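Ristby Military History Circle
Minutes, Friday, March 29, 2019

Lefteris Konstantinidis took the chair, there being only one with arms. The December minutes were approved after the word "siege" was spelled correctly.

Winter talk. Dionysis Katsaros spoke on supply wagons in the Nirkach campaign. He had planned on 50 minutes and stopped at 185, having reached the second river crossing. Part two was scheduled without a vote.

Sotiropoulos letters. Almost 400 pages are now typed up. Most concern boots. The quartermaster's replies are missing, and members felt they could guess.
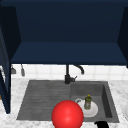

Navy cabinet and white tile backsplash, computer rendering.

Hekska field trip. The bus will cost $100 more than last year and has fewer seats. Mr. Katsaros offered to walk the retreat route on foot – the offer was noted. Mr. Konstantinidis will ask the farmer about the gate.

Library. The atlas is still out. Whoever has it knows.

Adjourned at 9:40, during a discussion of mules.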